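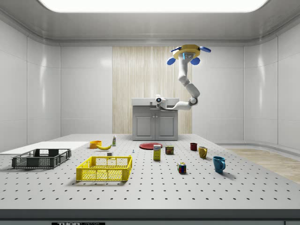 El banco virtual completo, con el armario al fondo y el brazo colgado del techo.

Imprimir | Enviar por correo

Pinza Nirar contra pinza Drallitz en simulación: primeras impresiones

nudo_cinematico escribió:

¡Buenas a todos! Llevo desde abril montando este banco en simulación para comparar pinzas antes de gastarme un euro en hardware, y por fin tengo algo que contar. El brazo va invertido, la mesa es perforada y encima he repartido cacharros de cocina, un cubo de Rubik y un par de cajas de plástico. La tarea de los cajones es la que más me interesa, porque ahí es donde mi pinza vieja fallaba siempre.

He corrido 1000 episodios con cada modelo de pinza, con el mismo controlador de impedancia (el Maluleke, versión de serie, sin tocar ganancias). La Nirar me ha sorprendido muchísimo: dedos más finos, entra detrás del tirador sin rozar el frontal y cierra con una suavidad que da gusto verla. La Drallitz tiene más fuerza nominal pero en los cajones se me atasca más. Si alguien quiere los registros, los subo encantado.

esi_odoi escribió:

¡Qué maravilla de banco! Yo trabajo con la Drallitz a diario y no me cuadra lo del atasco. ¿Has mirado el punto de aproximación? Con los dedos en vertical hay que entrar un poco más alto que el eje del tirador, y si usas la misma pose para las dos pinzas estás penalizando a la más gruesa. ¿Tienes la vista de la muñeca?

nudo_cinematico escribió:

La tengo, sí. Va con el armario delante y la pinza abierta – ya me dirás qué ves tú.

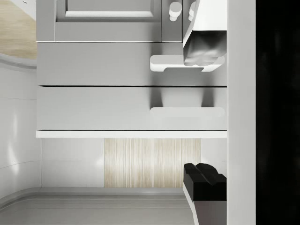 Cámara de muñeca: los dos cajones y sus tiradores, con un dedo arriba y otro abajo.

Lo de la pose compartida es verdad, las dos pinzas usan la misma. Lo hice a propósito para no favorecer a ninguna, pero entiendo la pega.

esi_odoi escribió:

Pues lo que veo es que el dedo de arriba te come la mitad derecha del tirador superior. Si tu detector trabaja con esa imagen, le estás pidiendo que adivine. Y el tirador de abajo casi se confunde con el frontal, gris sobre gris. Yo probaría otra cámara antes de culpar a ninguna pinza.

par_motor escribió:

Me meto donde no me llaman, pero discrepo con Esi. La cámara de muñeca tiene que ver los dedos, para eso está. Si la desplazas hasta que no tapen nada, en los últimos centímetros te quedas ciego. Yo tengo una Gudbridge montada en la muñeca desde hace 23 meses y los dedos me salen siempre en la imagen. La política aprende a convivir con ellos sin ningún drama.

Lo que no me creo es el resultado de las pinzas. ¿1000 episodios con una sola semilla? Eso no compara nada.

nudo_cinematico escribió:

Una sola semilla, culpable. Esta noche lanzo nueve.

Sobre las cámaras, además de la de muñeca tengo una fija que mira hacia el armario desde el otro lado de la mesa. Con ella se sigue bastante bien cómo llega el brazo al cajón de arriba, y de momento la uso solo para revisar fallos, no entra en la política:
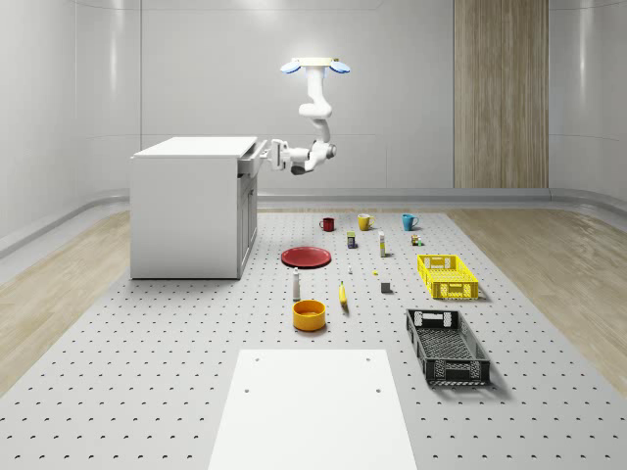

Mi duda es si merece la pena meterla como segunda entrada. El entrenamiento se me alarga bastante y la tarjeta que tengo va justita de memoria.

leena_leinonen escribió:

Métela. Hice esa misma prueba con un brazo de sobremesa y la vista fija me arregló casi todos los fallos de aproximación. La de muñeca dejó de importar tanto hasta el momento del agarre. Puedes bajarle la resolución a la mitad y la memoria lo agradece.

Y una cosa para la comparación: los cajones son solo una parte. Si el banco tiene tazas, ¡úsalas! Agarrar por el borde y agarrar por el asa son dos mundos, y sospecho que ahí la Drallitz gana de calle.

par_motor escribió:

De calle no. Por el borde puede. Por el asa, unos dedos finos siempre van a entrar mejor.

leena_leinonen escribió:

Depende de la yema, par_motor. Con la yema blanda de la Drallitz el asa se asienta sola aunque entres torcido. Con una rígida tienes que clavar el ángulo.

nudo_cinematico escribió:

¡Ya hay resultados! Y algún palo para mí.

Con nueve semillas la ventaja de la Nirar en los cajones se queda en muy poca cosa, y al darle a la Drallitz su propia pose de entrada (gracias, Esi) quedan prácticamente empatadas. Retiro lo del atasco. Sigo prefiriendo cómo cierra la Nirar, pero eso ya es gusto.

Para las tazas he empezado por la vista de muñeca, que con la cámara mirando a la mesa va mucho más despejada. De los dedos asoman solo las puntas, abajo del todo:

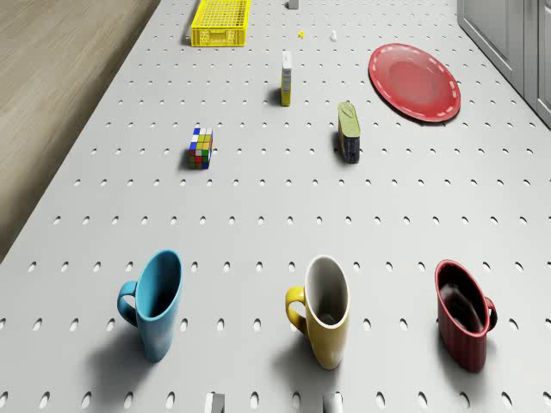 Me complica la vida la orientación de las asas: desde ahí la azul y la mostaza la tienen hacia la izquierda y la roja hacia la derecha, y el planificador de agarre del Maluleke le da media vuelta a la muñeca cuando no hace falta. El registro 1505 es el mejor ejemplo, pega un giro espectacular y se queda a un paso del límite de la articulación. ¿Alguien ha limitado ese giro sin reescribir el planificador entero?

esi_odoi escribió:

Sí. En la configuración tienes un coste por giro de muñeca que viene a cero. Súbelo poquito a poco – si te pasas, deja de buscar asas y va siempre al borde. ¡Y me alegro de lo de la pose!

par_motor escribió:

Empate con nueve semillas, eso ya me lo creo. Lo de la cámara lo sigo manteniendo.

leena_leinonen escribió:

Sube también el 1505 cuando puedas, que quiero ver ese giro. Y prueba el plato rojo con las dos pinzas. Tan plano sobre la mesa me parece más difícil que cualquier taza.

nudo_cinematico escribió:

Subido. Con el plato me pongo mañana, primero quiero tocar ese coste.

Imprimir | Enviar por correo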